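27/12/2022

Querido diario: ayer me comí lo que quedaba del turrón y hoy toca confesar otra cosa, que me he apuntado al coro de Mota. ¡Yo, que en el colegio movía la boca sin sonido! La culpa es de Samina, que lleva desde el otoño dándome la lata – y con razón, porque me paso el día canturreando por la cocina.

El primer ensayo fue en el salón de siempre, con la calefacción a medio gas. Somos 62 en la lista, pero vinimos bastantes menos, claro, con estas fechas. Me pusieron con las contraltos y me perdí en la segunda página (la partitura tiene 50, ¡cincuenta!, y está toda en latín). 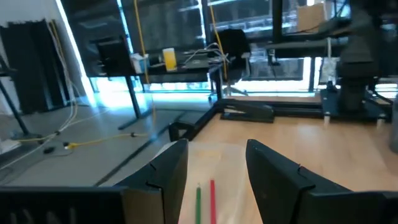

Los palitos, el verde y el rojo, sobre el plástico.

Lo mejor vino después, cuando Diệp Lâm se sentó al piano y nos hizo repetir el mismo compás hasta que sonó a algo. Se me puso la piel de gallina, de verdad. Luego desafinamos otra vez y nos reímos un montón.

En febrero cantamos en Steltberg y no sé ni qué ponerme. Samina dice que de negro, yo tengo un vestido azul marino que de lejos cuela. Mañana lo saco del armario a ver si me abrocha – después del turrón no prometo nada.

Contacto | © 2022 Todos los derechos reservados | Volver arriba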